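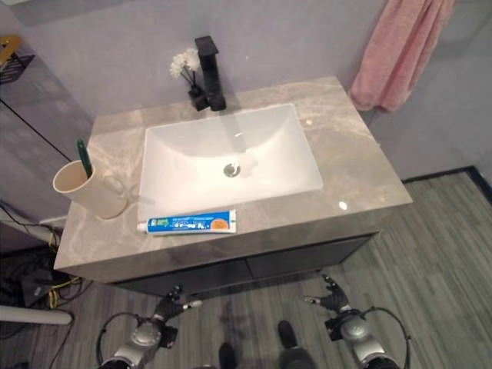
Stilline Bathrooms - Gallery

Guest bath, Nostholm house

We finished this bathroom in August and the owners moved their things back in a few days later. It is the smaller of the 2 baths in the house and the one visitors use. The old room had a pedestal sink with nowhere to put anything down, so counter space was the first request and most of the budget went there. The total for the room, without tile labor, came to $4,000.

Posted 2 September 2018

The countertop
Gray with soft white and beige veining, in a gloss finish. The slab is thick and the front edge is squared off. We showed the owners a rounded edge too, but they liked the heavier look. The supplier was Evidach, who let us go to the yard and choose the piece. Delivery took two weeks.

The sink
White, rectangular, mounted under the counter. The basin is deep with a flat bottom, and the inside walls slope a little. With no rim on top, the counter can be wiped straight into the bowl.

The drain
Round, in chrome, with a metal stopper. The owners asked if it should be black like the faucet. We talked it over and stayed with chrome - black drains were a special order at the time and would have held up the job.

The faucet
Matte black, tall, with a single handle and a squared spout. It stands on the counter behind the sink. The height leaves room to fill a glass or rinse out a cloth.

The vanity
Dark charcoal, from Söderlund. The counter overhangs the cabinet. We looked at a white cabinet as well, but the floor in this room is gray and the owners wanted something darker against it.

The small things
A black square vase with white artificial flowers sits to the left of the faucet. The toothbrush cup is cream with a handle, and the brush in it is green. Toothpaste stays out on the counter, in front of the sink.

Care
Mild soap and a soft cloth for the slab, and the same for the faucet. No scouring powder on either one. Dry the black finish after use if your water is hard - spots show on it sooner than on chrome.

Next in the gallery: Nostholm house, upstairs bath
Back to all bathrooms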